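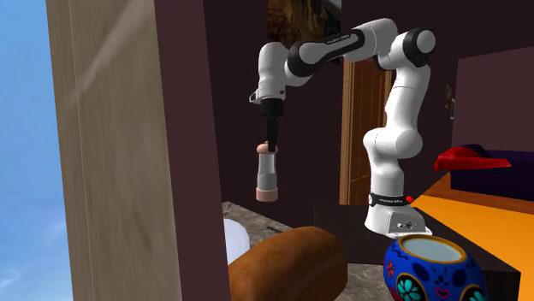

How to clean and refill a pepper mill (and get it grinding properly again)

By Oliwia Chmielewska
Updated April 5, 2025

Quick one this, because I keep getting asked. Your mill has gone stiff, or it spits out dust, or it turns and turns and nothing lands on the egg. Nine times out of ten it's dirty. Not broken. Don't bin it.

Works for most twist-top mills with a nut or knob on top. Battery ones are a different job, see the end.

What you need

A dry pastry brush or an old toothbrush, a clean one obviously
A cocktail stick
A handful of uncooked white rice
A small funnel, or a bit of paper rolled into a cone
Peppercorns
A tray or baking sheet with a lip. You will drop some.

Time: 17 minutes last time I did mine, and that was with the phone ringing. Longer if it's never been done.

Step 1. Empty it

Unscrew the top nut and lift the head off. Tip the old peppercorns into a bowl and have a sniff. Should hit you straight away. If they smell of cupboard, they're past it — use them up in stock or chuck them.

Some mills fill from the bottom or through a little sliding door. Same idea, just find where it opens. If you've got the leaflet, look at the leaflet.

Step 2. Take the shaft out, if it comes out

On most wooden mills the metal rod just lifts out once the head's off. Some are fixed with two or three tiny screws underneath. Take a photo before you undo anything! I didn't, first time, and had a spring left over.

Lay the bits out on the tray in the order they came off. Left to right. Then you go right to left putting it back.

If it won't come apart with a gentle pull, leave it together. You can clean it fine whole, it's just slower.

Step 3. Brush, don't wash

Most important bit. No water on the grinder. Steel burrs rust, wood swells, and then it really is broken. Dishwasher is worse again.

Brush the burrs dry, round and round, then tap the mill upside down on your palm. Go in with the cocktail stick for the packed stuff between the teeth. It comes out in little black plugs. Satisfying.

The body can be wiped on the outside with a barely damp cloth. Glass or clear plastic bodies that come right off can have a proper wash in soapy water, but leave them to dry overnight. Overnight, not an hour. Any damp in there and the pepper clumps.

Step 4. Run rice through it

Put it back together loosely and put in a couple of spoonfuls of dry rice. Set it medium and grind the lot into a bowl. The first lot comes out grey. Keep going untill it's white.

Don't use easy-cook rice, it's harder and I've had it jam. Don't use this trick on a salt mill with plastic burrs either.

Then tip out what's left and brush again. Rice dust hangs about.

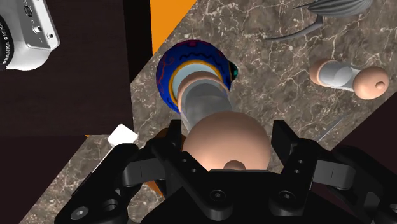 Step 5. Refill

Funnel in, peppercorns in, stop at three quarters. Everyone fills to the brim. Then the head won't sit down and you think the thread's gone.

Which pepper? Whole black ones, smallish, dry. I buy 300 g at a time and it does us a good few months. Dimas Tambunan, who taught the knife skills course I did, swears by mixing in some white. Fine by me. What jams mills is the pink ones — they're soft and a bit sticky and they gum up the works. A few in a mix is OK, a whole mill of them isn't.

Allspice berries are usually too big. Crack them first or leave them out.

Step 6. Set the grind

Top nut tight = fine. Top nut loose = coarse. People do it up hard, get powder, and think the mill's knackered. Start half a turn back from tight and try it on a white plate so you can see the bits.

Some have the adjuster underneath, usually a ring with clicks or numbers. Start in the middle and go from their.

Turn it a few times empty-handed over the sink before it goes back on the table. The first couple of twists will still have a trace of rice in.
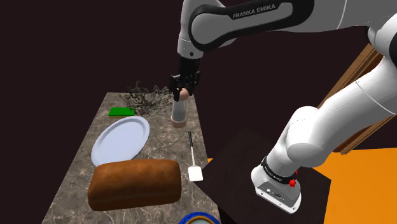 Still not right?

Turns but nothing comes out: peppercorns have bridged. Turn it over, shake, turn back. Still nothing, one's stuck sideways in the burrs, so back to the cocktail stick.

Squeaks: wood on wood. Rub a bit of candle wax where the head meets the body. Not cooking oil, it goes sticky and then rancid.

Head wobbles: nut's too loose, or the rod is bent. Roll the rod on a flat worktop and you'll see straight away.

Slips when you twist: burrs are worn. Check whether the maker sells the mechanism on its own before you buy a whole new mill.

Battery mills: take the batteries out first, brush only, skip the rice. If the contacts have gone green, a cotton bud with a drop of vinegar, then let it dry.

How often

Twice a year if you cook most days. Sooner if it lives by the hob, the steam gets up inside it. Don't grind over a boiling pan — grind into your hand and throw it in.

Salt mills next, when I get a minute.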